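Graren wood oil, after one summer on the table

I bought the small tin of Graren in July, mostly out of guilt. Our table came from a shop in Dernby that has since closed, and I'd been wiping it with whatever spray was under the sink for years (I know, I know). By then the top felt like an old cracker.

The oil itself is lovely stuff. It smells a little like walnuts, goes on with a rag, and you can stop halfway to answer the phone without getting a line. I did 3 coats and still have plenty left. The instructions, on the other hand, are printed so small that I gave up and guessed.
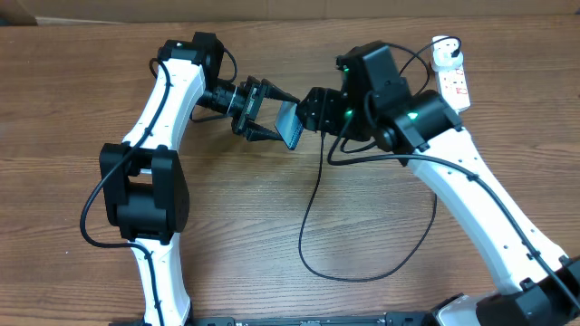 Katia wrote in to say that she had the same oil on her desk and it stayed tacky for a week, until she went over it with a dry cotton cloth. Mine never did that, but I put it on very thin — maybe that's the difference.

I also tried the Bartoš wax everyone recommends. More shine, sure, but every glass left a ring and the lid is a knuckle-breaker. I gave the rest of it to my sister for her bookshelves.

Would I buy Graren again? Yes, the big tin this time, and I'd get a decent rag before starting. Old T-shirts leave fluff.

Posted August 2018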